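Kudgate Blocks - readme

Notes for the small shape blocks and the board they live on. Updated January 19, 2021. Still rough, will tidy in February.

What's in the set: toy shape blocks in red, blue, green and yellow. Small ones. Full box is 16 pieces, but most layouts use fewer. Spares are in the Kirkel drawer, please put them back there and not in the tool tray.

Board: pale wood, butcher-block style, long strips. Grain runs the long way. Don't sand it again, don't oil it. Wipe with a dry cloth.

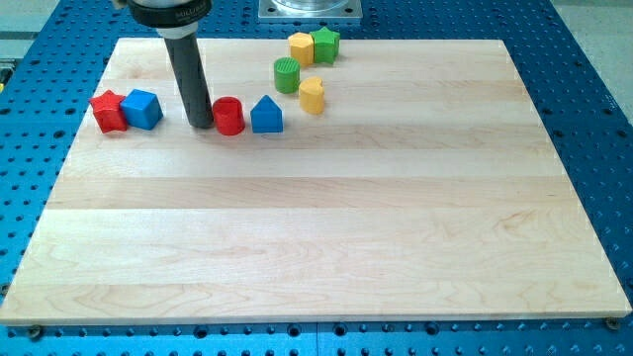 Layouts are numbered 1 to 52. Number 13 is missing, I skipped it by mistake and renumbering would break the Palacios sheets. Each layout has a short text file with the same number - block colors, shapes, which side of the board they start on. A few files say "cube" where they should say "block", fix if you see it.

Known problems:
- yellow and green got swaped in the notes for layout 20
- old Rostard lists use different shape names, no mapping yet
- left and right are always from the near side of the board, older notes dont say so

Use it however you like, just keep this file with it.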